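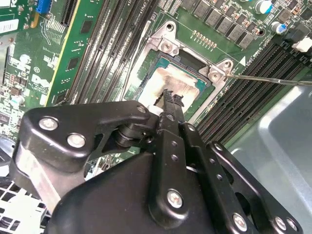

Alte Wärmeleitpaste entfernen: CPU im Sockel lassen oder rausnehmen?

Dimum, 10. November 2021

Ich habe bei meinem Rechner den Kühler abgenommen, weil der Lüfter seit Juli ständig hochdreht. Die Paste auf dem Heatspreader habe ich mit Küchenrolle grob abgewischt, aber es bleibt ein grauweißer Schleier mit dunkleren Streifen. Jetzt überlege ich, ob ich den Halterahmen aufschrauben und den Prozessor zum Reinigen herausnehmen soll. Im Netz steht beides. Wie fest zieht man die Schrauben am Rahmen hinterher wieder an? Drehmoment finde ich nirgends. Das Board ist 9 Jahre alt, neu kaufen möchte ich nicht.

Analyn Ambrosio

Zum Reinigen muss die CPU nicht raus. Solange sie im Sockel sitzt und verriegelt ist, kommt an die Kontakte darunter so schnell nichts dran. Ausbauen würde ich nur, wenn Paste über den Rand des Heatspreaders gelaufen ist und im Spalt zwischen Prozessor und Rahmen sitzt.

Ich mache es so: Rechner vom Strom trennen, Board flach hinlegen, fusselfreies Tuch mit Isopropanol anfeuchten (nicht tränken) und von außen zur Mitte wischen. Tuch wechseln, sobald es grau ist. Der Schleier geht meistens beim zweiten oder dritten Durchgang weg. Eine leichte Verfärbung auf dem Metall darf bleiben, die stört die Wärmeübertragung nicht. Mit Küchenrolle würde ich nicht weitermachen, die fusselt.

Falls du den Rahmen doch löst: Schraubendreher in der passenden Größe nehmen, senkrecht ansetzen und mit der anderen Hand führen. Rutscht die Klinge ab, landet sie in den Leiterbahnen oder den kleinen Bauteilen daneben. Schrauben abwechselnd lösen und genauso wieder anziehen, handfest, bis Widerstand kommt. Einen Drehmomentwert habe ich dafür auch nie gefunden.

Yap

Bremsenreiniger geht auch.

Trarport

Bitte keinen Bremsenreiniger, der kann Kunststoff am Sockel und an den Speicherslots angreifen. Isopropanol aus der Apotheke reicht, davon braucht man nur ein paar Tropfen.

Nach dem Wischen kurz ablüften lassen, dann neue Paste drauf, ein Klecks in der Mitte genügt. Bei mir lag die Temperatur im Leerlauf danach bei 38 Grad, vorher deutlich höher. Schau dir auch den Kühlerboden an, da klebt meistens genauso viel altes Zeug.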